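How to plan a casino evening at home with play chips

A casino evening is a good choice for a birthday or a long winter night, and it costs almost nothing if you play only with chips that have no value. I have organised such evenings in my flat in Plunov for several years, mostly in March, when the weather is still bad and people are tired of films. I write down my method so that you can use it too.

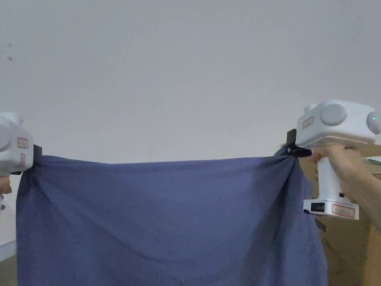 First decide which games you will offer. For eight to twelve guests, two tables are enough. I always have blackjack on one of them, since the rules can be learned in five minutes. On the other I put a small roulette wheel in the first half of the evening and poker in the second half. If you try to have three or four games at the same time, you will find that one table is full and the others stand alone.

Step 1. Prepare the chips

You need more chips than you think. My set is from Prakar and has 500 pieces in four colours, and it has been sufficient for every evening until now. Decide the value of each colour before the guests come and write it on a card for each table. I use these values:

White - 1
Red - 5
Green - 25
Black - 100

Every player starts with 500 points. Give it as two black, eight green, fifteen red and twenty-five white. Put each starting stack in a paper envelope in the afternoon. Counting them while people wait in their coats is not pleasant.

If your set has no numbers printed on the chips, do not change the values during the evening. I did this once to help a player who was losing, and for the rest of the night we argued about what a green chip was worth.

Step 2. Find your dealers

A dealer is the person who makes the evening go well or badly. Ask two friends in advance and let them practise. They do not need to be fast, but they should know the order of the actions without looking at the paper. Change the dealers every 60 minutes, so that they can also play and eat something.

For blackjack, teach the dealer this order:

1. Wait until all the bets are on the table.
2. Give one card face up to each player, from left to right, and one card face up to yourself.
3. Give each player a second card face up, and take your own second card face down.
4. Ask each player in turn if he or she wants another card.
5. Turn over your hidden card. Take cards until you have 17 or more, then stop.
6. Collect the lost bets first, and pay the winners after that.

The last point looks small, but it saves many mistakes. When a beginner pays first, the winning and losing chips get mixed very quickly.

Step 3. Set limits on the bets

At the beginning I allow bets from 5 to 50 points. After the first break the maximum goes up to 100. Without a maximum, somebody will put all the chips on one number in the first quarter of an hour and then has nothing to do.

For players who lose everything, I keep one more envelope of 500 points for each person. To receive it they must pay a small forfeit, for example to wash the glasses or to sing one verse of a song. Žydrūnas Ramanauskas, my neighbour, has sung the same verse on four occasions. A second extra envelope is not given, but the person may become a dealer.

Step 4. Run the roulette

Home wheels are light and they move when you spin them. Put a damp cloth or a piece of rubber under the wheel. Spin the wheel in one direction and the ball in the other, and say "no more bets" when the ball begins to slow down. Then really accept no more bets, also not from the person whose birthday it is.

Keep the layout simple. Red or black, odd or even, and low or high all pay 1 to 1. A dozen or a column pays 2 to 1. A single number pays 35 to 1. I leave out the split and corner bets, because they make the payment slow and many guests do not know them.

Step 5. Finish with a small auction

At the end every guest counts the remaining chips, and we hold an auction. I buy five or six small prizes - a box of tea, a pack of cards, a jar of honey - and wrap them so that the content is not known. People bid with their points. This is more amusing than to give one prize to the richest player, and also those with few chips usually get something.

Announce the auction at the start of the evening, so that the guests have a reason to keep their points.

A few words about money

Please do not let the guests buy chips with real money, even with small coins. In many countries the rules for private gambling are strict, and they differ from place to place. Also, you may not know who among your guests has had a problem with it. If somebody says no to the invitation or prefers to sit in the kitchen, do not ask why.

My list for the shop, the day before: two new packs of cards for each table, envelopes, a pen that writes well, and snacks that are not greasy.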